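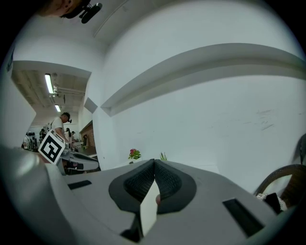

Why does the gripper keep reporting a closed position when the finger pads are not fully closed?
The controller calculates pad position from motor travel. When the drive coupling slips, the motor completes its travel and the pads stop short, so the reported position and the true position no longer agree. Resetting the controller clears the fault code but does not correct the slip.

Correcting a False Closed Position on Kramer Handheld Grippers
Altmont Technical Support, Fliltham Site
Issued April 17, 2018

This procedure applies to all Kramer handheld grippers issued at the Fliltham site. It must be carried out by staff who have completed bench safety training. Allow 40 minutes for each unit.

Before you begin
Remove the unit from service and attach a fault tag. Disconnect the battery and wait 2 minutes before touching the finger pads. A unit that has slipped may close without a command when power is restored. Keep fingers, sleeves and jewelry away from the pads at all times while the battery is connected.

You will need a 2 mm hex key, a clean lint-free cloth, a feeler gauge and a computer with Drustico Service installed.

Procedure
1. Wipe both finger pads with the dry cloth. Do not use solvent on the textured surface.
2. Inspect each pad for tears or lifting at the edges. Replace pads as a pair.
3. Remove the coupling cover and look for dust or shavings around the clamp screw. Fine gray dust indicates that the coupling has been slipping.
4. Loosen the clamp screw one full turn. Bring the pads together by hand until they meet evenly along their inner edges.
5. Tighten the clamp screw and refit the cover.
6. Place the unit in the bench cradle, reconnect the battery and open Drustico Service. Select Calibrate, then Set Closed Position.
7. Run the open and close test from the computer. Do not hold the unit during this test.
8. When the test has ended, disconnect the battery and check the gap with the feeler gauge. Record the reading in the service log.

If the fault returns
Do not tighten the screw a second time. Repeated tightening damages the clamp and can hide a worn shaft. Send the unit to the Altmont repair bench with its fault tag and a copy of the log entry.

Couplings are to be replaced at 4000 cycles whether or not a fault has been recorded. The cycle count is shown on the Status page of Drustico Service.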